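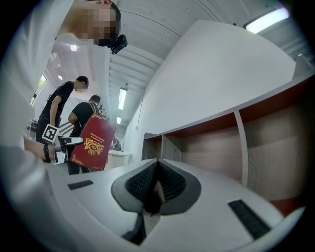
**Can I use these recordings without owning the same gripper?**
You can, as long as you're happy to retarget the motion yourself. The files only store the tool pose and how far the fingers are open, so any two-finger hand should be able to follow along.

# Botdale Shelf Set

I put this together at the Durnside workshop, where a bunch of us build hand-held grippers and then go pick things up with them. Books are my favorite! They're flat, slippery and heavier than you'd guess, and a hardcover will twist right out of the tips if you grab it too close to a corner.

## What's inside

- 474 episodes, one folder each
- 18 different objects, 11 of them books
- `poses.csv` and `width.csv` in every folder
- `calib/` – redo this if you print your own marker squares

## Building the gripper

The body is white with a dark pad at the fingertip. I call this version Gutar (the one before it was Wegener, and its files are in `old/` if you really want them). Print the fingers slow and sand the hinge before you put it together.

## Known problems

- Episodes in folder 6 have the left and right hands swapped
- Anything recorded before February uses the old width scale – multiply by 10 to get millimeters
- Tracking gets jumpy when a marker turns away from the camera

Last updated 16 September 2018. Bug reports are welcome, and so are spare hinge pins.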